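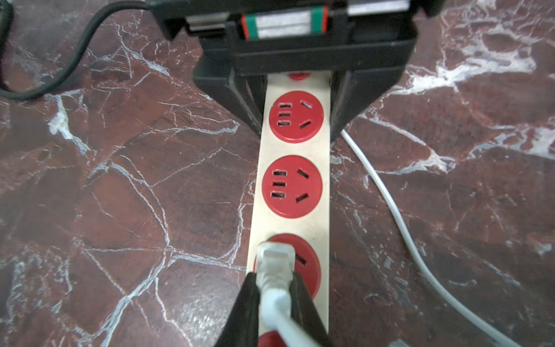
The Clitonum 5-Outlet Power Strip, Cream with Red Outlets

Item 198 in our household catalog
Page updated 22 Feb 2022

We have carried a good many power strips over the years, and most of them are the sort of thing you push behind the sofa and hope never to look at again. The Clitonum is one we're happy to leave out on the counter. It's a long, slim strip in a soft cream color with five round red outlets set in a single line down its face, and a white plug and cord look perfectly at home in it. On a dark stone top with a bit of veining (we're partial to a deep red one ourselves) it really does look rather handsome, if a power strip can be called handsome, and we think it can!

What we like best is how easy it is to read. Each outlet has its slots laid out the same way, a stack of three short horizontal ones on the left and a slanted pair on the right, so once you've learned one you've learned them all. The openings are dark against the red, and that makes a bigger difference than you might expect when you're reaching across a table in the evening with a plug in one hand and a cup of tea in the other.

A few customers have written to ask how full they can load it. Our advice is the same for this strip as for any other we sell: read the rating on the back before you plug in, keep heaters and kettles on a wall outlet of their own, and please don't run one strip into another. If you have a plug with a large, blocky head, try it in the outlet at the end of the row first, where it is least likely to crowd its neighbor.

For cleaning, unplug the strip from the wall, take everything out of it, and go over it with a barely damp cloth. Cream does show the dust, we won't pretend otherwise, but it comes up nicely with a minute's attention. Stay away from sprays. If you want to get into the corners around the outlets, a soft dry paintbrush is just the thing, and you very likely have one in a drawer already.

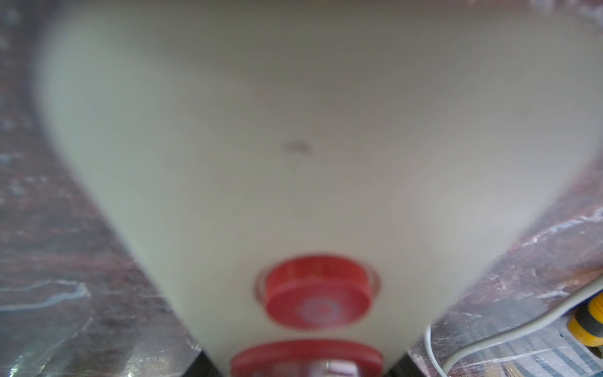

Clitonum Household Catalog, No. 30, p. 111

Red is something of a habit with us, as anybody who has browsed these pages will know. It started with a single run of lids from the Vutier workshop and it has crept into nearly everything since, usually set against a plain, pale background so that it has room to shine. A round red shape on light gray or cream is cheerful without shouting, and you can spot it from the other side of the room, so it suits the small useful things that you need to put your hand on quickly.

If you are putting together a counter or a work table in these colors, we'd suggest starting with the strip and building out slowly from there. Lay it where you plan to use it and live with it for a few days before you fix anything down. You will soon find out whether the cords run toward you or away from you, and whether the outlet you use most is the one you can reach most comfortably. We moved ours three times before we were satisfied, and the cord still ends up on the wrong side of the toaster more often than it should.

The strip ships in a plain cardboard sleeve with a folded instruction sheet. Orders leave our warehouse within 5 working days, and if you change your mind you have 30 days to send it back to us, with the sleeve if you still have it. We expect our next delivery in May, so if the cream is showing as out of stock when you visit, do leave your email address on the order form and we'll write to you as soon as the boxes are in.

Search the catalog Enter item or number Go

Shares 30 Comments 5

Related items
Vutier Storage Lids, Red
Lu Cord Tidy, White
Filtach Counter Mat
Filtach Soft Dusting Brush
Lu Wall Hooks, Pair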